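Laundering printed cotton bedding: water temperature, dye loss and shrinkage

Technical notes, March issue
Dougal Lamont

Several readers wrote in after the last issue with versions of the same complaint: a printed cotton cover that was bought to match a set and no longer does, usually after a year of ordinary washing. The answers overlap enough that I have put them together in one item. It covers prints on cotton and cotton blends. Silk, wool and anything with a metallic finish are outside it.

Start with how the color got onto the cloth. Most household bedding is printed by one of two methods. In reactive printing, the dye forms a chemical bond with the cotton fiber, and the loose dye left over is washed out at the mill. In pigment printing, colored particles sit on the surface of the yarn and are held there by a binder, which is cured with heat. The two look alike on the shelf. Labels seldom say which one was used.

There is a simple check. Rub the darkest part of the print with a white cotton cloth, dry, for a minute, and then again with the cloth damp. A pigment print will often leave a trace on the dry cloth. A reactive print that was properly rinsed at the mill leaves little or nothing when dry, and may leave a faint mark when damp. Fold the fabric over and look at the back as well. Pigment tends to stay near the face, while reactive dye goes further into the yarn. None of this is conclusive on a thin fabric, where both methods show through.

The distinction matters because the two fail differently. Reactive dye is lost mainly to bleach and to light. Pigment is lost to abrasion: the binder wears, and the particles go with it. Fading from abrasion appears first along folds, hems and seams, where the cloth rubs against itself in the drum. If your cover is pale at the edges and sound in the middle, a milder detergent will not help much. A fuller rinse, a shorter cycle and a slower spin will.

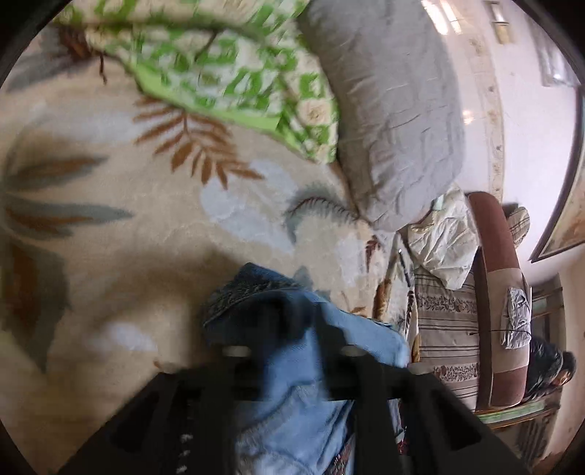 Temperature is the setting people ask about most. For routine loads of printed cotton, 40 degrees Celsius (104 Fahrenheit) is adequate with any modern enzyme detergent. Most of the enzymes used in domestic products work well at that level. Hotter water removes body oils faster, but it also softens some pigment binders and increases the amount of loose dye carried into the wash. Cold water is gentler on color and poorer on oils, and a cover washed only in cold water can turn gray over time from residue that is mistaken for fading. One wash at 40 with the full detergent dose will sometimes bring the color back. Try that before giving up on the item.

American machines rarely state a temperature on the dial. "Warm" is a blend of the hot and cold supplies, and on many models it runs cooler in winter, when the incoming cold water is colder. If it matters to you, stop the cycle after the fill and use a kitchen thermometer. My own machine, an old Costigan top-loader, filled at 33 on the warm setting when I checked it this month. I now run the hot tap in the utility sink until it comes hot before starting the fill, so that the water standing in the pipe does not go into the drum.

Shrinkage is a separate question and is mostly decided by the first few washes. Woven cotton is held under tension while it is finished, and it relaxes when it gets wet. Pre-shrunk cloth has had most of this taken out, but a small amount remains. A cover sold as pre-shrunk can still lose up to 3 percent in length, and more in length than in width, as the lengthwise yarns carried the tension on the loom. An untreated cloth can lose 7 percent. On a queen-size cover, that is the difference between a drop that clears the mattress and one that does not. Measure before the first wash if you intend to return it.

Tumble drying adds to the loss, chiefly in the last part of the cycle when the cloth is nearly dry and heats up quickly. Take printed cotton out while the seams are still slightly damp and finish it flat or over a rail. The seams are several layers thick and always dry last. Running the machine until they are dry means that everything else has been overdried.

Sorting. The usual advice is to separate lights from darks. For prints, weight is worth considering too. Heavy items with hard seams or fasteners do a good deal of the abrasion in a mixed load, and they hold enough water to throw the spin off balance, which leads the machine to refill and try again. Wash bedding with bedding where you can. Close duvet cover openings so that smaller pieces do not collect inside. Turn pillowcases inside out. Fill the drum loosely enough that a large cover can open up and turn over; if it stays rolled in one bundle, the rinse will not reach the center.

Detergent. Powder for colors generally contains no bleach. Powder for whites generally does, usually sodium percarbonate, which is mild at low temperature but cumulative. Optical brighteners are another matter. They do not remove dye, but they shift cream and ivory backgrounds toward a bluish white, and the change cannot be washed out. A reader in Skistholm sent a swatch from a set in which one of two matching covers had gone this way after a change of product. If a background is cream, check the ingredient list for brighteners before you buy.

Vinegar and salt. Both are still recommended for "setting" color. Neither has a useful effect on reactive or pigment prints. Any fixing was done at the mill. Vinegar in the rinse will remove some detergent residue in hard water areas, and it should never be used in the same load as chlorine bleach.

Light. Bedding near a south-facing window fades on the exposed side only. Rotate the cover end for end at each change, and dry outdoors inside out or in shade.

Two corrections to the previous issue. The wool setting on the Brisik front-loader was given as having no spin; it has a reduced spin. The textile drying trials at Flundivach used line-dried samples throughout, and the table heading should have said so. The online copy has been amended.

The next item in this series will cover stain removal on unbleached linen. Questions should reach me before the end of the month, with the fiber content copied from the label if there is one.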